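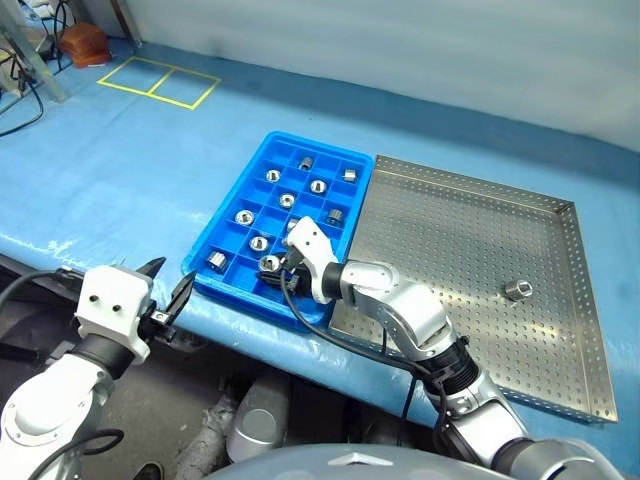
Blue tray, little metal fittings, a square for each.

Sorting the garage, week three. Should have been one weekend. Ha.

Quick background for anyone new – we moved to Clescombe in September and every loose thing from the old place went into coffee cans. Screws, hose washers, picture hooks, keys to doors we don't own anymore. Twelve cans. I've been carrying them from one shelf to another ever since and calling it tidying.

So Tuesday night I tipped the first one out on an old bedsheet. Big mistake doing it on the floor, my knees are wrecked. Do it at a table. Put the radio on.

What's working so far: sort by job first, size later. Plumbing stuff, picture stuff, bike stuff, no idea. The no idea pile gets its own jar and a date on the lid. If I haven't gone looking in it in 60 days it goes. Odette Le Goff from my old street swears by one jar per room of the house, and I tried that, and then couldn't decide what room a wing nut lives in.

Labels – masking tape and a fat marker. I did buy a label maker. Spent a whole evening picking the font and made 3 labels. Back in the drawer.

Things I found: my spare bike key (bike was sold years ago), a baby tooth, no clue whose, a tiny brass hinge I remeber hunting for all one winter. Also so many Allen keys. If you live near me and need an Allen key please come over.

Things I still havent worked out: wall plugs. All those colors, do they mean the same thing on every brand? Hadiza Adebisi says just hold them up against the drill bit and stop fussing. Fair.

Four cans done, eight to go. Paint shelf after that, and I'm dreading it, half the lids are rusted shut and one of them is a green I'd like to forget.

Got to run, dinner's on. If you have a good system for picture wire put it in the comments, mine is one big knot right now.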